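Brick sort continues at Lovcombe

The big building bricks from the Lovcombe playroom are being sorted again this October. The last full sort left us with 587 bricks, and nearly 200 of those went out on loan to the Tillora playgroup over the summer. They are back now and mixed in with everything else.

Bricks are going into bins by color first, then by size. The two-by-two bricks go in the low bins by the window and the longer ones on the shelf above. Check the studs and the underside for cracks before putting a brick away. Anything cracked goes in the box marked OUT.
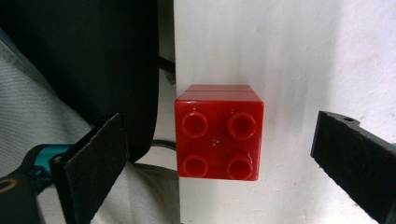 A red two-by-two from the large brick set.

Each low bin holds 300 of the small bricks, so please don't start a second red bin until the first one is full. Base plates stay flat in the cupboard, no more than three to a stack.

The playroom is open for sorting from 3 p.m. Stray bricks from home can be left in the tray by the door.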